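Search this site
Search

Clirbridge Fishkeepers' Open Day: what I saw and what I nearly bought

August 9, 2025

Posted in: Days out | 14 comments

So I finally made it to the Clirbridge open day, after missing it three years running (work, a wedding, then a burst hose of my own that I'd rather not go into). It's held in the old drill hall behind the station, and if you've never been, get there early. I rolled up at half ten and ended up parking by the cricket ground.

Entry was £2, with a raffle ticket thrown in. I won a tub of flake food I already had two of at home. Oh well!

The main hall was all show tanks, 47 of them this year, and the standard was miles better than at the Drarnerside show I wrote up last November. My favourite was a long, low planted tank by Rupert Thaler, full of ember tetras and not much else. He'd let the moss grow right over the wood and hadn't trimmed a thing for months, and it looked wonderful. I stood there so long that a small boy asked me if I was in the queue for something.

We got chatting and he told me he feeds them once a day, skips one day a week, and changes a quarter of the water every seven days whether it looks as if it needs it or not. He doesn't own a gravel vac. I'm still thinking about that one.

The killifish were tucked away in the side room and I nearly missed them, so look for the door next to the tea hatch if you go next year. Lovely little things, and jumpers, every one of them, so all the tanks had tight lids. There was a pair of blue gularis in there that I wanted badly, and my other half gave me The Look, so they stayed put.

After lunch (cheese and onion roll, decent, and a cup of tea you could stand a net up in) I went to Ferdinand Tanner's talk on filters. He had a Riedl canister in bits on a towel and went through which parts wear out first. The seals, mostly. He reckons half the leaks people bring him come down to a dry seal and a bit of grit, and he wipes his with silicone grease every time the lid comes off. He also had a go at anyone who rinses their sponges under the tap, and I looked at my shoes for a bit, as I did exactly that for my first two years in the hobby.

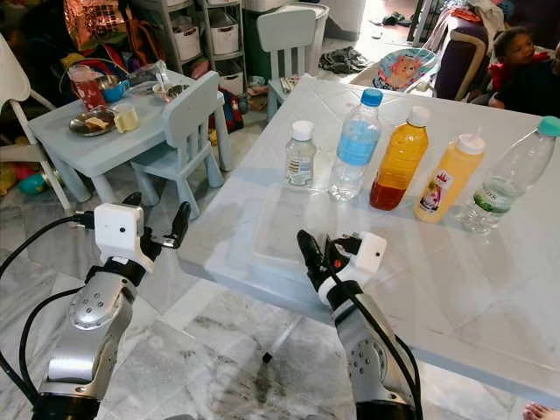 How should you rinse a filter sponge, then?
Squeeze it out in a bucket of water you've just taken from the tank. Tap water has chlorine or chloramine in it and that can kill off the good bacteria living in the sponge. Stop when the worst of the muck is out, as it doesn't need to look new.

Then the auction, which is the bit everyone really comes for. There were 300 lots and it went on until nearly five. Bags of guppies were going for pennies, but somebody paid silly money for a clump of buce no bigger than my thumb. I came home with a bag of frogbit, a breeding box and a second-hand Flelloso air pump that hums a bit on the shelf but is fine if you sit it on a folded flannel.

If you're buying fish at one of these, take a polystyrene box with you. I'd left mine in the garage and spent the whole drive home with the frogbit in a cool bag next to the leftover sandwiches. And have your quarantine tank running before you set off, even if you swear you're only going to look!

I've put my name down to show a tank next time. It'll be the shrimp one, if I can get the algae off the back glass by then.

14 comments | 22 shares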